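Card Making Evenings, Handout 4: Layering and Inks
Cornel Mocanu

Welcome back, everybody, and thank you for the lovely cards you brought along last time (I am still smiling over the hedgehog with the balloon!). Tonight we leave stamping alone for a bit and talk about layers, meaning the mats and panels that sit behind your main image and make it look finished.

Start with a plain card base and cut your first mat a little smaller on every side. Don't fuss with a ruler if you hate rulers, just lay one piece on the other and trust your eye. I like two mats at most, a dark one and a light one, though I know some of you will pile on four and get away with it beautifully. 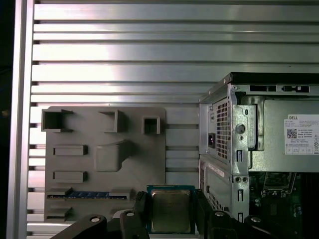 Now for the inky part. Blend the edges of your light panel before you glue anything down, starting off the paper and working inward in small circles. Go gently, you can always add more color but you can't take it away. Let it dry while you have your tea, then stick the layers together from the back forward.

For May, please bring one finished card with a blended background, and any scraps you'd like to swap. Scraps of patterned paper are especially welcome, and I'll bring my big tin of ribbon ends too.

Questions? Write to Cornel at the Florkent craft room
© Florkent Card Making Evenings
Back to top

9 comments | 2 shares

Related handouts
Handout 2: Choosing Your Cardstock
Handout 3: Stamping Without Smudges
Moldovan Stitch Borders on Paper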